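## Comparing Two Grip Settings on Plates

Our project asked which gripper setting in the Zudel controller handles a flat plate better. Both arms were on, but only the left one did the picking.

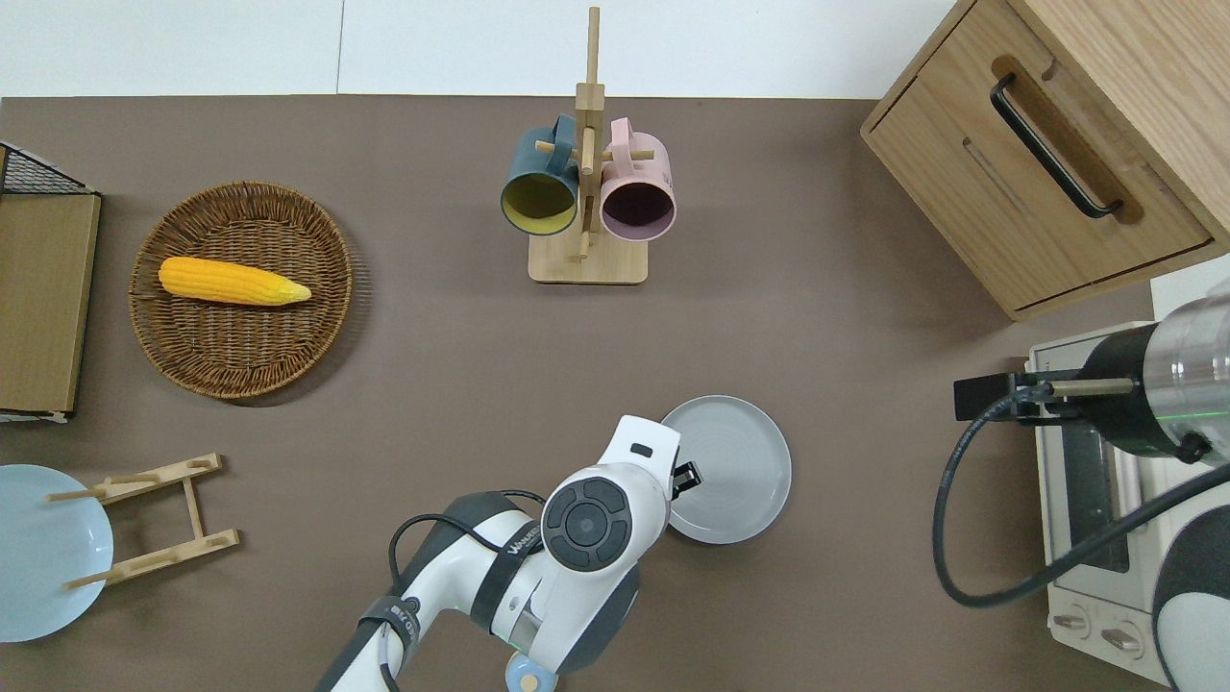

We ran 60 trials, split evenly between soft and firm. The rim was the only grasp point allowed.
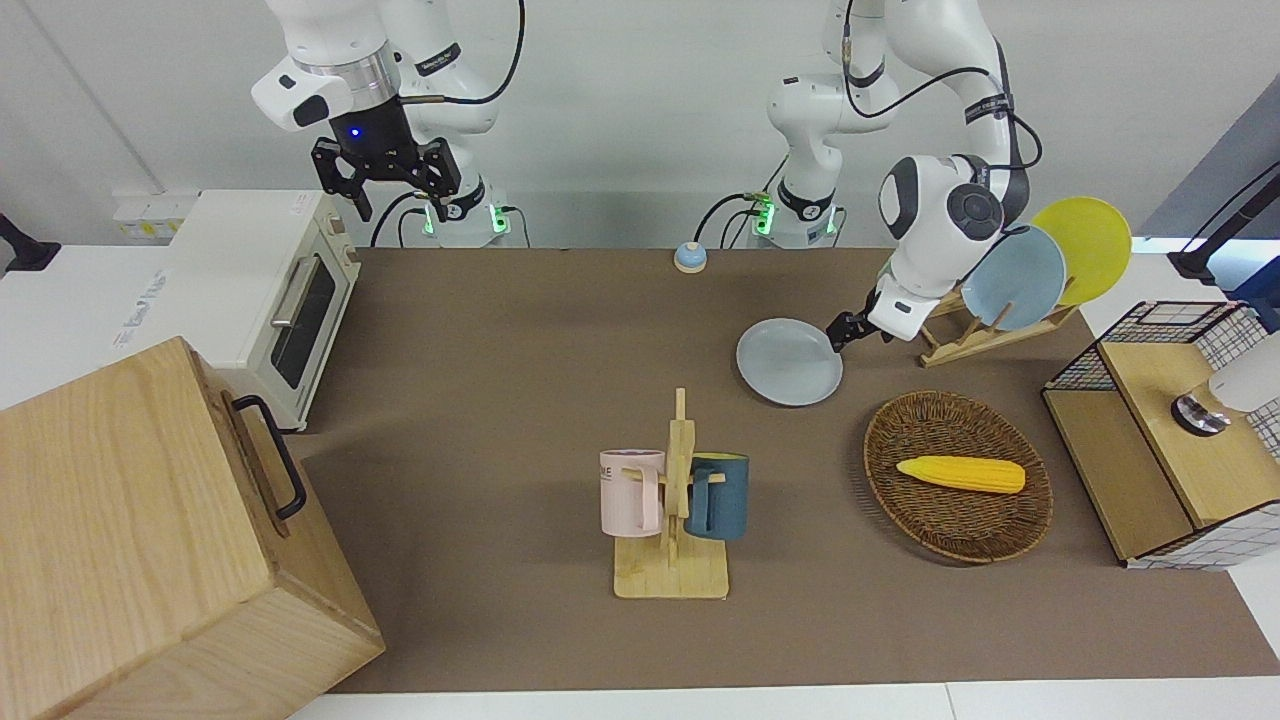 Chuang Lab, June

Firm slipped 2 times. Soft slipped 5 times – mostly on slow lifts.
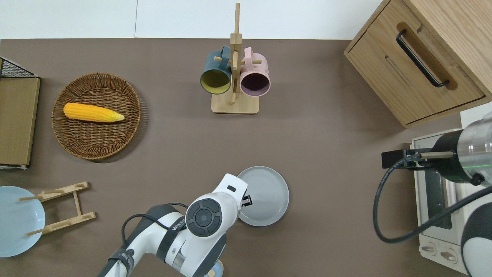 Approach angle was kept the same throughout, so we can't say how much it matters.

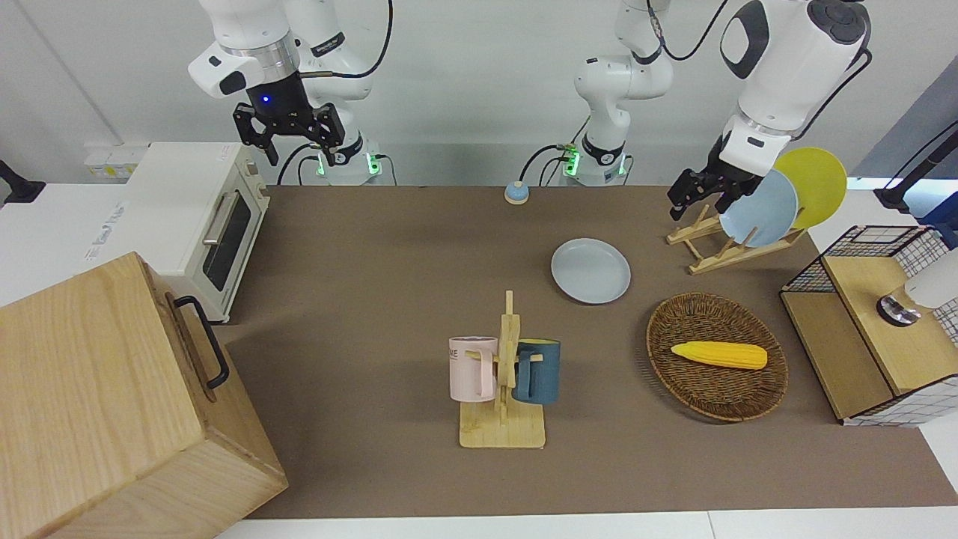 Yen-ting Tu thought we should repeat the soft trials with a faster lift before choosing firm.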